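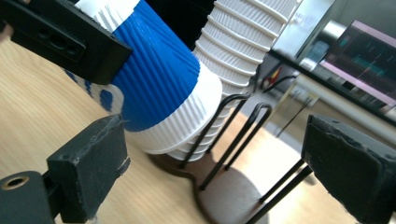

Minutes of the Break Room and Supplies meeting, Stistmont building, second floor, September. Kerstin Voß chaired and the office manager took notes. The first item was paper cups, carried over from the last meeting, where it was also carried over. Kerstin asked whether we are buying one kind of cup or several. The purchase sheet says one. The blue-and-white rippled cup and the tall stack of white ribbed ones behind it suggest otherwise, and she wanted it noted that the sheet and the shelf should agree before anyone asks for more money.

1. Cup order
Facilities reported that the last order was for 500 cups from Brevance, invoice 1423. Accounts asked how long those were expected to last. Facilities said a full quarter. Accounts asked what that was based on and was told it was based on the previous quarter, when we used a different supplier and had fewer people on the floor. Kerstin said that was not much of a basis. No one argued.
The sales team said they prefer the rippled cups because they are easier to hold with hot coffee in them. Accounts asked if anyone had compared them with plain cups. Sales said no, but you can feel it. Kerstin asked for the preference to be recorded as a preference.
Decision: no new order until the cupboard has been checked against the invoice.

2. Offer from Herath
Herath has offered a mixed case, printed and plain, at what their rep calls a loyalty price. It was pointed out that we have never bought anything from Herath. Facilities thinks the price is good. Kerstin asked whether it included delivery and lids. Facilities did not know about the lids. The offer also says the cups are "better for the planet" with nothing behind it - no material named, no word on whether our trash hauler would take them separately.
Decision: Facilities to ask Herath for the price in writing, with lids and delivery, and to ask what the cups are made of. If the answer is another brochure, the item is closed.

3. Bring your own mug
Raised again by the design team. The idea is that paper cups would be kept for visitors only. Kerstin said she was in favor in principle and had been in favor in principle both times before. In the last trial 12 people signed up, and by the third week the sink was full and the paper cups were going at the usual rate. Design said the trial was badly announced. Accounts said it was announced three times.
Design asked for a second trial with a drying rack. Kerstin asked who would empty the rack. Discussion went on for some time and was stopped.
Decision: Design may come back with a plan that has a name next to the rack.

4. Storage
Cups are being kept in more than one spot and open sleeves get left on the counter. Facilities suggested labels. Sales pointed out that the cupboard has labels now, including one that says Tea and has batteries behind it. Agreed to try one shelf, cups only, with open sleeves used up before new ones are opened. Kerstin doubts this will hold past the first busy morning but did not object.

5. Vendska coffee machine
Service visit still not confirmed. Vendska says a visit was booked. We have no record of one. Facilities to call again and get a time.

6. Other business
Request for a second size of cup. Declined without a vote.

Actions
Facilities: check the cupboard against invoice 1423, write to Herath, call Vendska.
Design: plan for the mug trial, if they still want it.
Accounts: correct the purchase sheet once the cupboard has been checked.

Meeting closed at 3. Next meeting to be set when the Herath reply is in.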